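Planning the Spend: Equipment for a Small Robot Workspace
Handout for the second session, Sep 16, 2020

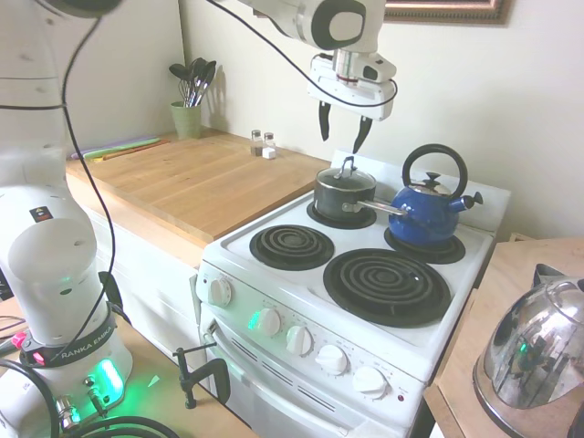
Kalevi Hakala wrote back on the draft of this handout that the arm was the easiest thing he ever had to budget for, as it came with a quotation and a signature box, and that it was the table, the clamps and the cables that had him going back for more money until November. I have left his remark at the top because I'd like you to keep it in mind the whole way through, and because I suspect a good many of you have already opened a spreadsheet with one very large number in it and not a great deal else!

So let's begin with the small stuff, and come to the arm later.

1. What the arm stands on

An arm needs a firm base, and whatever it works on has to stay put next to it. With a kitchen task that means a table for the arm, a stove, a stretch of worktop and the pans and kettles to go on it, and every one of those is a line in your plan. Please put the clamps in too (I mean it, write the word "clamps"). They cost very little, but if they aren't on the order you will be borrowing them from another room, and then you'll have to give them back.

2. The gripper

Suppliers differ in what they include. In our worked case, Sirkix quotes the arm with a gripper and Vular quotes it without, so the two totals on the front pages can't be compared until you have added a gripper to the second. Look at the fingers as well. A saucepan handle and the arched handle of a kettle ask for rather different things from the same pair of fingers, and you may well want a second set. Allow 200 pounds for spare fingers and fixings in the exercise.

3. Things that get used up or knocked about

Lids, pans, shakers, mugs, spoons. Buy ordinary ones from an ordinary shop and buy them in pairs, so that when a lid breaks in the middle of a week's work you have the same lid in the cupboard and needn't start again with a new shape. Put down 50 pounds a month for this. People always tell me that's too much in the first week of term, and I do enjoy seeing them again later on.

4. Power and cabling

Draw the room before you order anything. Mark the sockets, the arm, its controller, the stove if it is going to be a live one, and the route each cable will take. An electric cooker may need its own supply, and that is a job for the estates office and an electrician, with a waiting time of its own. In the Thiele plan (sheet 4 in your pack) the arm arrives 9 weeks before the cooker supply does, and you'll see what that did to the rest of the year.

5. Service and training

Grelero offers a yearly service contract and Sirkix charges by the visit. Work out both over the life of the project, and don't forget the hours your own people will spend learning the thing.

For next time: bring your room drawing and a first list, prices pencilled in, gaps and all. A messy list is very welcome. We'll go through them in pairs after the break.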